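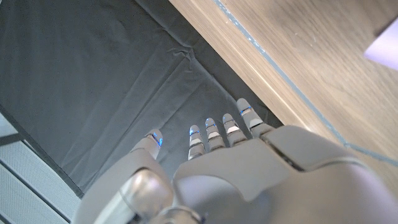
Two days at the Clastau book fair

By Kadri Toom
13 November 2018

I went to Clastau with one empty suitcase and a list of publishers I wanted to meet. The suitcase came home full. The list I left in the hotel, so I had to walk and see who was there, and I think now I will do it the same way next time.

The fair is held in the old grain hall beside the river. From the train station you walk over the iron bridge and you already smell the coffee. This year there were 100 stands on the ground floor, most of them small presses with one or two people behind the table. Upstairs are the readings. The stairs are narrow and everybody stops on them to talk, so for the readings you must leave early.

My first stop was Firon, a press which makes only cheap paperbacks of old popular novels: railway stories, crime, romances that were once sold in weekly parts. The paper is thin and the covers have two colors. Guilan Luo was at the stand and she let me hold one of the original weekly parts beside the new edition. The type in the old one was so small that I had to take off my glasses. She told me that readers in those days often shared one copy between several families, and the copy she showed me had three different names written on the first page, all in pencil.

I bought four from Firon and then I had to be careful with money.

In the afternoon there was a talk about public libraries by Teguh Krishnan. He spoke of a town where the first lending library was one shelf in a bakery, and where the borrowers paid a small fee by the month. I liked that he read from the borrowing book itself. Somebody had taken the same sea novel 13 times. Another person returned a book of sermons on the next day and asked for the money back. People in the room laughed very much. The talk was planned for one hour and lasted longer, so I missed the translation prize, which was given in the other room at the same time. It is a pity that the program puts the two best things against each other.

The question I heard most often at the fair was about price. A new novel from a small press now costs as much as a good dinner, and many visitors picked up a book, turned it over, and put it down again. I asked for opinions at several stands and wrote down what I could. 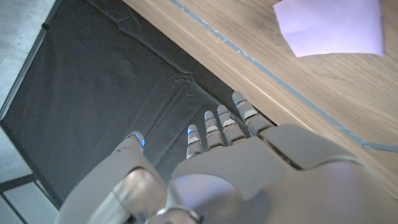
Elínborg Mikkelsen told me that the price is not what worries her, because people who love a book will save for it. What worries her is that the shops keep a new title on the table for such a short time, and then it goes back in the box before any reader has heard of it. She would prefer to sell fewer titles and to keep each one in print for ten years.

I thought about this during the evening, and I am not sure she is right about the saving. I was a student for a long time.

The second day I spent mostly with Cestinari, who print with metal type in a workshop behind the hall. Visitors could set one line of their own. I set the first line of a poem by my grandmother and put two letters upside down, and Natalia Camacho corrected them with a small tool before I could be ashamed. The printed slip is now in my kitchen.

Some practical notes. The ticket for both days is cheaper if you buy it before the end of January. The cloakroom takes suitcases but closes one hour before the hall does. For lunch, go to Fajardo, across the bridge, and order the fish soup. Inside the hall there is only cake.

Contact: Kadri Toom | Copyright 2018 | Back to top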